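4.2 What people told us about eating together

I'll admit I came to this part of the study expecting to hear about food, and what I mostly heard about was timing. We sent 500 questionnaires to homes in Lultham and got 300 back, which delighted us, and then I sat down with 53 of those people for a longer chat. Hauwa Amadi did the first round of coding and I did the second — we disagreed on 11 of the interviews and talked each one through until we'd settled it.

The word that kept coming up was "waiting". Parents waited for teenagers, couples waited for the later shift to finish, and plenty of people told me they'd given up and eaten standing by the cooker. Adeleke's earlier work on shared meals treats the table as the place where a family gathers, and I think that's still half right.
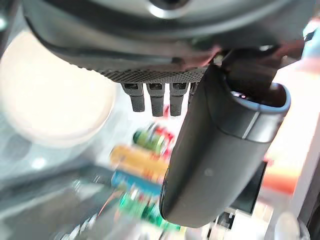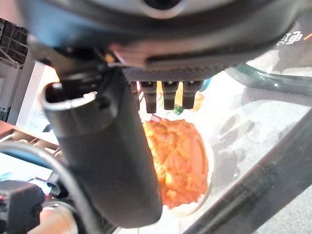
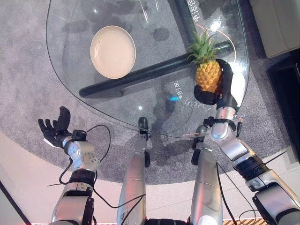

Figure 3. Third view: a white plate on a glass tabletop.

Shift workers were the group that surprised me most. Several had moved the main meal to breakfast, and one woman (a night packer at Nitix) described her seven o'clock curry with such joy that I went home and tried it myself! Her children have theirs before school and think it perfectly normal. When I asked whether she missed evening meals she laughed and said she'd never liked them much. I come back to her household in section 5, where we look at weekends.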